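The Portela Shared Workshop has opened its bin-sorting build to members for evening sessions through November. The project, named Kesis, is in its second year.
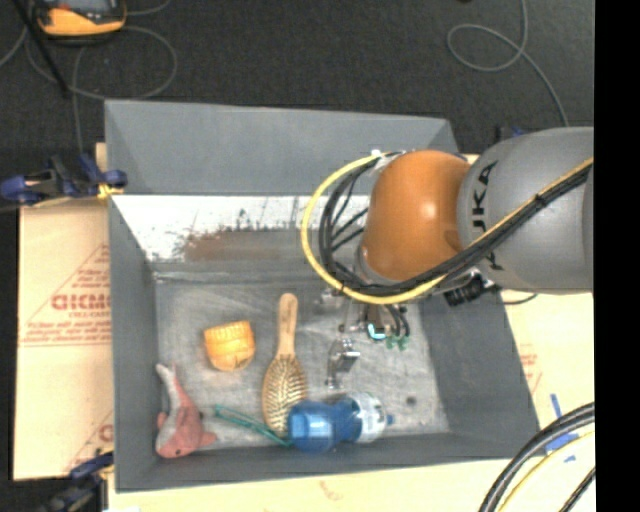
Kesis is meant to pick mixed household items without being told their shape beforehand. Members set the test loads themselves – a wooden hairbrush and a blue plastic bottle are among the items now in the gray bin, below the KUKA arm. The Ikeder Fund has granted the workshop 1000 dollars toward spare parts. Sessions are held in Room 3.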